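The Parcel from Wiriya

Darlene Després had been reading the same library novel since December, partly because it was long and partly because she kept going back to the chapter where the sisters leave Wiriya by boat. She read it on the bus to Tomton, she read it in the bath, and once (she was not proud of this) she read it all through her cousin's wedding speeches.

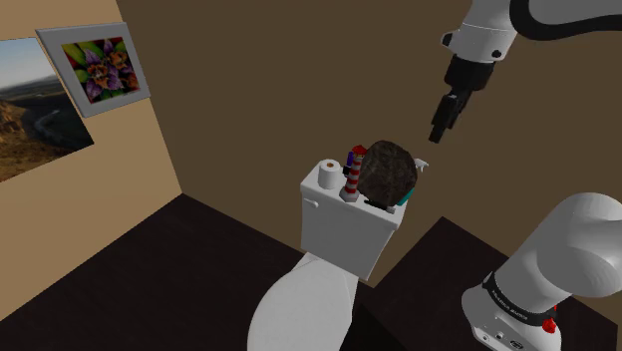
A spare roll on top of the tank.

On page 829 she found a letter folded very small. It was addressed to a Mr Rusten, at 24 Jendeck Lane, and it began, "My dear, I have started this seven times and I shall post it whatever happens."
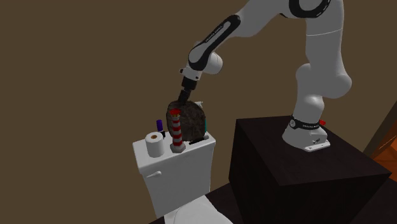
Well, of course she read it, and so would you have done. It was a kind letter, full of weather and plum jam and a brother's bad knee, and only in the very last line did the writer ask whether she might come home. Darlene made a pot of tea and let it go cold. Then she put on her good coat, tucked the book under her arm, and walked to Jendeck Lane, where a light was on upstairs and an old man was already coming down to the door.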